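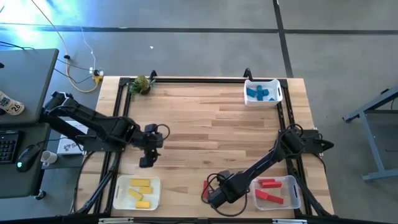

Minttu Kuusisto

Right arm drifting on block sort cell, clamp or cable??

Hi all. Two arm cell, wood top, black extrusion rails all the way round the table. Sorting blocks by color: blue in the white bin, yellow in the shallow tray, red in the clear bin. Left arm fine. Right arm is driving me nuts.

What happens: home both arms in the morning, run a taught routine, right gripper lands where it should. By lunch it's landing off to one side on the reds. Not by much, but enough that one finger comes down on top of the block instead of next to it. Re-home, good again for a while, then same thing. Last 790 cycle run I had to stop it 7 times and all 7 were the right arm.

The right base is clamped straight to the side rail, halfway up the table. Cables come off the top of the base and loop around the upper joints, bit of a nest, I know. More coiled up at the wrist.

Tried so far:
- swapped gripper fingers, no change
- re-taught the pick points, ok for an hour
- slowed it down to half, drift takes longer but still comes
- new Mutow controller cable from the Deng shop, no change

Control software is Zorkolov, whatever version was on there when I took the cell over. No vision in the loop for this routine, it just goes to taught points. I can post the log if someone tells me which part you want, it's huge.

Is it the clamp, the cables, or is a joint on its way out? Don't want to pull the arm apart if I don't have to. Need it running again by end of March.

Nuwan Fakir

Clamp. Or the rail. Check before you touch anything inside the arm.

Re-homing "fixes" it for a bit, so people always go for the encoders. But when you re-home you've also parked the arm and usually grabbed the thing with your hand, and a loose base can settle back. Had this on a cell with the same kind of frame, spent two weeks on a shoulder joint that was fine.

How to check:

Power on, arm holding at home. Pencil line across the clamp and onto the rail, both sides of the base. Painter's tape first, pencil doesn't show on black. Run your routine until it drifts. Look at the lines. If they don't meet anymore you have your answer.

If they do still meet, power off and arm supported, hold the base down low and rock it. Low down! If you grab the upper arm you only feel the joints. Any click or give, find where. Could be the clamp on the rail, could be the rail itself moving at the corner bracket. Those slot nuts back off from vibration and you won't see it by looking.

To fix: loosen the clamp all the way, wipe the rail and the clamp faces (oil from the extrusion is a killer), put it back square, tighten a bit each side in turn. Don't do one side up full and then the other, it'll twist. Then the corner brackets on that rail, all of them. A drop of medium threadlocker if you're sure you won't move it again soon.

THEN re-teach. Don't re-teach first, you're just teaching it the wrong place.

Also put a hard stop on the rail, a small bracket butted up against each side of the clamp. Cheap and it can't walk after that.

If your reds are being dropped near the edge of the clear bin, check that the bin hasn't shifted too. Those plastic bins slide on a bare wood top. I tape the corners.

Raimo Rautiainen

had same thing, replaced the arm, works now

Leena Mustonen

Agree with Nuwan on doing the tape test first, but don't skip the cables. A loop that hangs up on the base drags on the upper arm when it reaches across, and it pulls a little different every time. Slow speed making it better fits that too imo.

What I do about every cell like this:

Arm powered off and supported, move it by hand to the far corner of its reach. Then the near corner. Then wrist all the way round, both directions. Watch the cables the whole time. Anything that goes tight, or rubs, or catches on a bolt head, thats your spot.

Undo all the old ties. Lay the cables along the links, hook and loop straps not zip ties, one strap each side of every joint and never ON the joint. Leave a loose loop at each joint big enough for the full swing. Whatever is left over goes down behind the base and gets fixed to the rail, it should not be riding along on the arm.

Wrist coil: keep it, you need some slack there, but make it one clean loop that stays above the fingers. If it hangs low it will brush the blocks when the gripper goes down and then you get a tipped block and blame the arm.

Look at your connectors while you're in there. I found one half out on ours, 445 hours on the counter and nobody had ever pushed it home. Gave random position faults that looked just like drift.

For the log, you want the joint current for the shoulder and elbow. Compare the first 5 cycles after homing with the 5 before it goes off. Current climbing = cable drag or a joint binding. Current the same but it lands wrong = base is moving, go back to what Nuwan wrote.

One more, do the left arm at the same time even if it's behaving. Same hardware, same hours.

Minttu Kuusisto

Thanks both. Tape test done, lines are off on the lower side of the clamp, the upper side still meets. So it's twisting I guess? Cleaned it, there was oil like you said. Corner bracket nuts on that rail were finger tight, two of them. Doing Leenas cable thing tomorow morning before I re-teach. Have not looked at the currents yet.

@Raimo which arm did you go to?

Raimo Rautiainen

same one, Zuruleo, just new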